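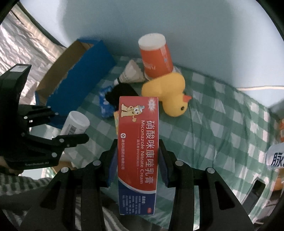 How hard should a gripper squeeze a thin cardboard carton? Just enough that the carton doesn't slip when you lift it, and the walls stay flat while you hold it. Start there and write the number down.

**Opening (2 min)**

- Say hello, thank Ayane Sakai for the slot.
- My love of rules goes back to a 1976 shop manual I found in a box at Kamata – one page per tool, and every page starts with "before you touch it." I adore that book!

**Rule one: fix the start layout**

Write down where every object stands before the first grasp, and which way up. At Cluna we went back over 663 recorded grasps and around half had no start layout on file. So much good work, and we couldn't compare any of it! (Pause here, let people groan.)
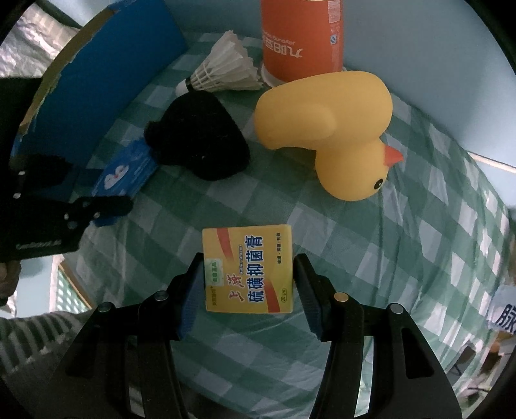 So now the layout sheet comes first, and the grasp log won't open without it. Mention that Esben Lykkegaard's version fits on one page. Hold it up.

**Rule two: touch the flat sides**

- Pads square on the side walls, never on a corner or a flap.
- Check pads for grit before each session.
- With a second gripper on the table, agree who moves first. Say it out loud, every time.

**Rule three: log the failures**

Drops, slips, crushed corners – keep them all. This is my favorite part, slow down!

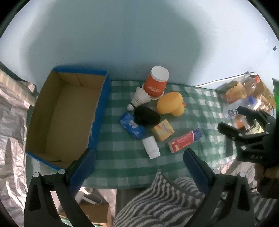 Elba Troncoso wrote back on the draft that 11 failure codes are too many for anyone to remember mid-session, and that she'd rather have four plus a free text line. I love this and I'm halfway convinced. Ask the room for a show of hands, then go to the Trira slide.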